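Derkik Staff Locker, white, four doors high

February 5, 2023
By Noemi Piras

Print this page | E-mail this page

The Derkik is a locker. It has a door, a handle, a lock and somewhere for your lunch to be forgotten. We have sold it for years without anyone writing us a love letter, and we have very few complaints either, mostly from people who ordered two columns and then hired someone.

It comes in columns of four doors, and the columns bolt together side by side. Three of them make the twelve-door set, our usual seller for offices, studios and small workshops. Each compartment takes a backpack, a pair of shoes and a folded jacket. It won't take a winter coat on a hanger, and every August somebody calls to ask if it will, which tells you when people plan their winters. For coats, put a rail next to the lockers. The Prurkex rack is the one we stock, but any rack that stays upright will do.

The handles are metal, set upright, with the lock on the handle so you aren't hunting for a keyhole behind your own elbow. Every door has a small slotted vent near the bottom corner. It does what a vent can do. Gym shoes left in there over a long weekend are between you and your coworkers.
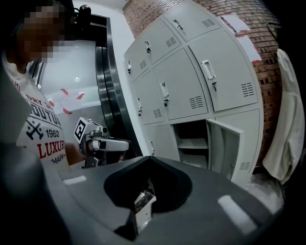
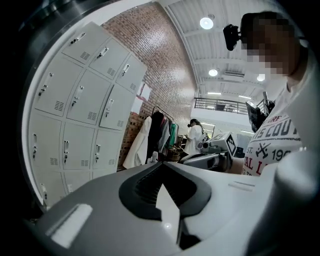 Measure your elevator before you order. The columns travel standing up and wrapped, and our drivers will happily take them as far as the elevator door, where things get philosophical. We need the clear opening of the door, the inside height of the car and the turn at the other end. "It's a normal elevator" isn't a measurement, though we receive it as one every week. Stairs are possible. Ask first, and be nice about it.

White is the standard color and the one we keep in the warehouse. It looks good against brick and shows scuffs with great honesty. Gray can be ordered and takes longer. We tried a yellow once. There are still some yellow doors left if you want to make us an offer.

The details
Price per column: $362
Delivery for a set of three: $126
Weight of a set of three: 211 pounds, before lunch
Load limit on top: 100 pounds per set, spread out
Keys: two per door
Wall brackets: included, please use them

The top will be used as a shelf whether you approve or not. We tested it with boxes of paper, and the limit is in the list. It wasn't tested with people sitting on it, and we aren't going to.

The brackets come with screws for brick and for wood studs. If your wall is something more adventurous, the Poltix anchor set costs extra and comes with a decent instruction sheet. Bolt the columns to each other first and to the wall second. Doing it the other way around gives you a gap you'll look at for the rest of the lease.

Lost keys can be replaced if you send us the number on the lock. Write those numbers down when the lockers arrive, and keep the list outside the lockers.

Reader comments

gachanja_studio: We have two sets. The list of key numbers is in locker seven. Locker seven is locked.

Noemi Piras: Call the shop, we can sort it out.

T. from the third floor: Is the yellow very yellow?

Noemi Piras: Yes.

bent_hinge: Doors close quietly, brackets went up fine on old brick. One vent had a rough edge, took a file to it.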